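Re: [mciver-list] Whiteboard sign-up for the February swap

On Wednesday, January 14, 2026, the list secretary wrote:
> The hall on McIver Street is booked for the February seed swap. Doors open at 9.
> Please label packets with the year saved.

Labels matter more than last time. We had 86 packets in 2025 and a lot of them had no year. Pens will be on the tables.
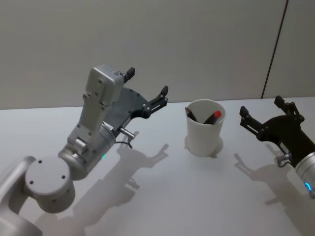
Drilden gardeners asked whether bought seed counts. It does, if the packet is unopened. Tomatoes and beans go at the door end, flowers by the kitchen. Limit is 3 packets each until noon.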